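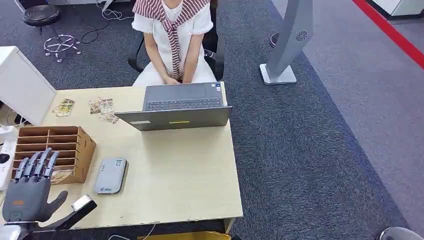 The four-finger hand at the desk, between runs.

Search this blog Search

Swapping hands, week two

2025-10-08

I said in the last post that I would stop changing three things at once and only change the hand. I mostly kept to that. The arm is the same, the desk is the same, and the controller is the same build I have been running since February. What changed is what is bolted on after the wrist.

There are 2 hands in this comparison. One is the Jovutia, which has four jointed fingers and a thumb. The other is the Banthorpe, a plain parallel gripper with flat pads that slide together and apart. I had used the Banthorpe for a long time and knew its habits. The Jovutia I had only run on a bench, with the wrist clamped down, opening and closing on a foam block. Bench work told me that the joints moved and very little else.

The task list is the same for both. Pick up a printed card lying flat on the desk. Pick up a card that overlaps another card. Take something out of a compartment in the cardboard organizer. Push a laptop lid closed. Hand something to a person sitting across the desk. I run each one 10 times per hand and write down whether it worked, and if it didn't, where it went wrong. Ten is not a lot. It is enough to see the big differences, and I was after the big differences.

Cards

Flat cards are hard for everything. With the Banthorpe I slide the card toward the edge of the desk until part of it hangs over, then pinch it from the side. It is slow but it worked 10 times out of 10 once I lowered the approach speed.

The Jovutia can do the same trick, but its fingertips are rounder and the card turns as it slides. What worked better was putting one finger on top, dragging, and bringing the thumb up from under the edge. I had to teach that as a separate motion. Before I did, it kept trying to close all the fingers together and the card ended up bent or on the carpet.

Overlapping cards were bad with both. The usual failure is that you get two cards. The Banthorpe has no way of knowing, as the pads close to nearly the same width either way. The Jovutia reports motor current for each finger, and I hoped I could tell one card from two out of that. I could not. The noise in the signal is bigger than a card.

Organizer

I expected the parallel gripper to win here and it did. The compartments are narrow. The Banthorpe goes in with its pads close together, opens a little, closes, and comes out. The Jovutia has a thumb that sits out to the side, and the thumb hits the divider. You can fold the thumb in first and use two fingers like chopsticks. That gets into the bottom row, but the grip is weak and I dropped things on the way out.

If your work is mostly bins and slots, I would stop reading here and get a parallel gripper. It will cost less and you will spend your evenings on something else.

Laptop lid

The easy one. Both hands close it. The Jovutia is nicer about it because the fingers have some give, so a small error in height doesn't matter. With the Banthorpe I had to cut the downward force limit in the controller, and then raise it again for everything else. I forgot to raise it twice and lost most of an afternoon looking for a fault that was a setting.

Handing over

This was the reason I wanted to try the Jovutia at all. People know where to take an object from a hand with fingers. With the Banthorpe they reach for it, stop, and look at me. The object sits between two flat pads and it isn't obvious which part is safe to hold.

The controller waits for a pull before it lets go. On the Banthorpe that comes from the wrist sensor only. On the Jovutia I can use the wrist sensor and the finger currents together, and the release feels quicker. I set the wrist threshold too low at first and the hand let go whenever the arm stopped moving. After that was fixed I got 10 good handovers in a row, using one of the printed cards and then something thicker.

I also tried it with the person's hands already resting in their lap when the arm starts to move. It makes a difference. If their hands are on the desk, they tend to meet the arm halfway, and the object is gone before my code thinks the handover has begun. From the lap they wait until the arm has stopped. I log those separately now.

The head camera

The camera looks down over the desk, with the hand coming up from the bottom of the view. That means a raised hand covers part of the desk I need to see. The Jovutia covers more than the Banthorpe does. With the fingers pointing up, the organizer is partly hidden, and the detector loses whichever compartment is behind the fingertips.

My fix is to take a still before the arm rises, find everything in that one, and trust it until the hand is down again. It works as long as the person doesn't move anything. A second camera on a side stand would be better. I have an old Rezaei camera that would do, but its driver doesn't like the kernel on this machine, and I have put that off.

Seeing the face is not needed for any of these tasks. The camera is tilted so that it gets the desk and the lap, and I have left it there.

Controller

I tried the Zarel controller for both hands, as it claims to support either without changes. That is true for open and close. For single-finger control on the Jovutia I had to write my own message type and keep the stock one for everything else. The delay between command and movement was fine on the Banthorpe. On the Jovutia it was fine until I asked for all the finger currents at full rate, and then commands started to queue. I dropped the rate and the queue went away.

Cable routing is the other thing. The Jovutia has a thicker bundle coming back from the wrist and it needs slack to let the wrist turn. Leave too little and the last joint faults. Leave too much and it catches on the edge of the desk. I have it held with hook-and-loop straps in two places and I check them before each run.

Where I am with it

The Banthorpe goes back on for the bin work, and the Jovutia stays for handovers. Changing between them takes me 11 minutes, including the calibration, and most of that is the calibration. I would like to get it lower. The bolts are the same size, but the tool offset is different, and I don't trust the saved value after the hand has been off and on again.

The Jovutia is now past 2000 open and close cycles by its own counter, bench time included. The index finger has a bit more play than it had. I haven't measured it properly. I will do that before the next set of runs and write down the number, so that there is something to compare against later.

Next is the overlapping cards again, with a strip of rubber on the thumb.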